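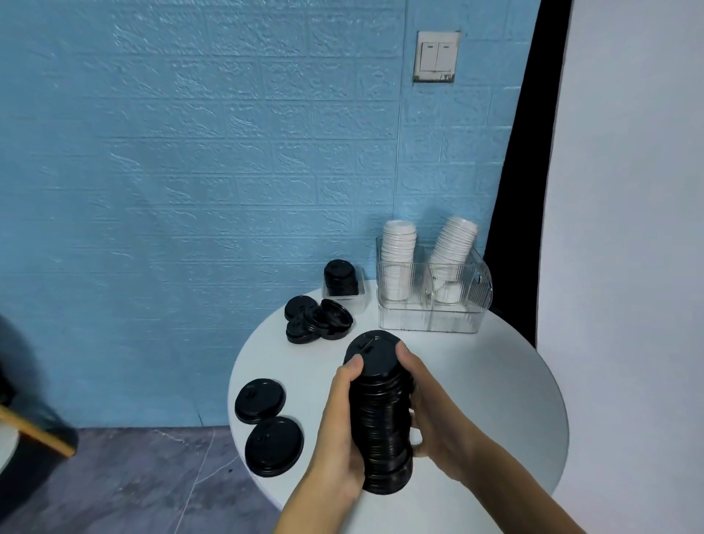
News > World > Diplomacy

Orham sends its ambassador back to Nedurby

2026-01-30

Print this story | E-mail this story

Well, they're talking again. Orham's ambassador is heading back to Nedurby after seven weeks at home, and the two governments have agreed to start again on a fisheries treaty that most of us who cover this stuff had pretty much written off before Christmas.

The announcement came from Orham's foreign minister, Tyra Hellström, at a press conference in Partington that was supposed to be about something else entirely (port fees, if you must know, and I'd brought three pages of notes on them). She got through her opening remarks, turned over a sheet of paper and told us the ambassador would be "back at her desk and in good humour" within days. Then she took questions, which she doesn't always do.

If you haven't been following, the row blew up in December when a Nedurby patrol vessel detained an Orham trawler in waters both countries say are theirs. The crew got home quickly enough, but the boat didn't, and Orham called its ambassador in for consultations. Nedurby answered by suspending the licences of 280 Orham boats that fish on its side of the line. After that it was all sternly worded letters for a while - I have a folder of them and they don't improve with rereading.

The trawler is now to be released, and the licences will be honoured again from the start of next month. Neither side has given any ground on where the boundary runs. That goes to a joint panel, with members from both capitals and a chair they still have to agree on.
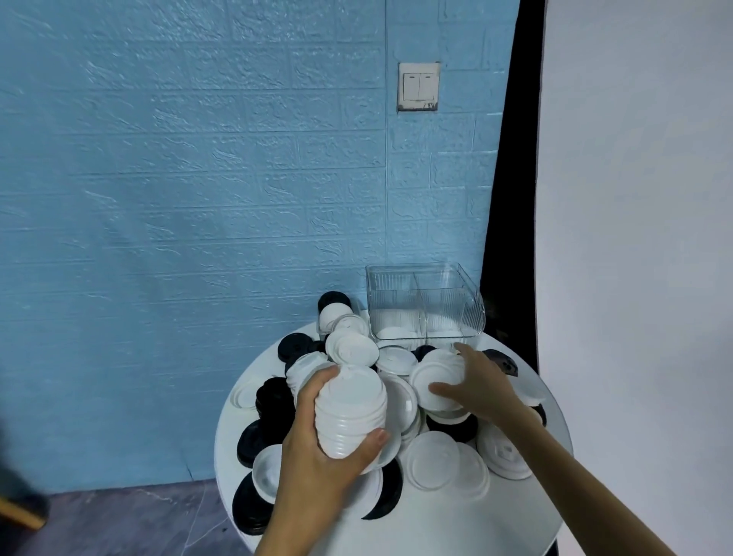
I rang Marek Procházka's office in Nedurby straight afterwards and, to my surprise, got the minister himself. He sounded tired but cheerful! He told me the two of them had been speaking by phone since early in the new year, mostly late at night, and that the hardest part was the wording of a single paragraph about "historic use". He wouldn't read it to me. I did ask, twice.

"We are neighbours, and we were behaving like strangers," he said. "I don't think either of us enjoyed it."

People on the Orham coast will be glad of it, I reckon. Roughly 4,000 jobs there depend on the catch one way or another, counting the processing sheds and the ice works, and a couple of skippers I spoke with by phone had already started looking at southern grounds they don't know well. One of them told me he'd believe it when he had the licence in his hand, and fair enough too.

There's some grumbling in Nedurby. The opposition there wants to know why the boat is being let go before the panel has even met, and it has asked for a debate in parliament. Procházka told me he'd welcome one, though he didn't sound like he was rushing to book the room.

The treaty talks themselves will be held in Partington, with the delegations taking turns to host. Quotas are first on the agenda, and then rules for boarding vessels, where I'd expect most of the arguing to happen. Hellström says she will lead Orham's side at the opening session. As for the port fees, they've gone up a little, and I'll write about them separately.

Filed under: Neighbours & Treaties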